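Screen Printing on Shirts

Screen printing is the oldest trick I know for getting a picture onto a T-shirt and having it stay there. I've been keeping this page for a while now, mostly for folks who wander in from the Povville hobby pages, so forgive me if I drift off now and then.

The basic idea

You stretch a fine mesh over a frame, block off the parts you don't want to print, lay it on the cloth and drag ink across it with a rubber blade called a squeegee. Ink goes through the open parts of the mesh and stops at the blocked parts. Each color gets its own screen, so a shirt with four colors means four screens, four passes and four chances to get it crooked. (I've managed all four on one shirt!)

Mesh

Mesh is sold by thread count, meaning how many threads run through an inch of it. A low count lets a lot of ink through and is good for big bold shapes on dark cloth. A high count lets less through and holds fine lines better. My first screen was far too fine for the thick white ink I had, and I spent a whole November evening pushing on the squeegee like I was scrubbing a pot. These days I keep a few different ones on the shelf and write the count on the frame in marker.

Older screens were made of silk, and that's where the name "silk screen" comes from. Most mesh now is polyester, but plenty of people still say silk screen, me included.

Stencils

You can cut a stencil from paper or film and stick it under the mesh. Paper is fun and cheap and lasts for a handful of shirts before it goes soggy. The more usual way is a light-sensitive coating called emulsion. You coat the screen, let it dry in the dark, put your artwork on top and shine a bright light on it. The light hardens the coating, and the places your artwork covered stay soft and rinse away with water.

Timing is the fussy part. Too little light and the whole thing slides off in the sink, too much and your small letters won't open up. I ran a test strip at my friend Nipon Inthanon's place in Thepsuriya and landed on 53 seconds with his lamp, which is no use at all with mine at home. Do your own strip.

Inks

There are two big families. Plastisol is a plastic-based ink that sits on top of the cloth and won't dry until you heat it, so you can leave it on the screen while you eat lunch. Water-based ink soaks in and feels softer, but it dries in the mesh if you dawdle, and then you're scrubbing. I like water-based on light cotton and plastisol on anything navy or black.

Printing on dark shirts

Dark cloth swallows color. A nice yellow on a white shirt turns to mustard on navy, and pink goes sort of bruised. The fix is a layer of white under everything, called an underbase. You print the white, give it a quick blast of heat until it's dry to the touch, and then print your colors on top. 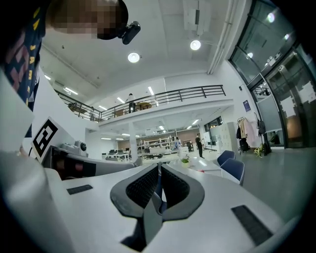
The underbase should be a hair smaller than the colors over it, or you'll get a thin white halo wherever the screens don't line up perfectly. Printers call that shrink a choke. I skipped it for years and told people the halo was a style — nobody bought it.

Curing and washing

Ink that hasn't been heated all the way through will crack or wash out. I use an old flash dryer made by a little outfit called Gisard, and I test every new batch by stretching the print gently once it cools. If it splits, it goes back under. After that I wash one shirt inside out, cold, and see how it looks before I hand any over.

How many is worth it

Setting up screens takes a good while, so printing one shirt this way is a lot of fuss. The biggest order I ever helped with was some 2000 shirts for the Priltia street fair, and by the second afternoon my wrists were done for. For small jobs at home I'd stick to one or two colors and a weekend with the windows open.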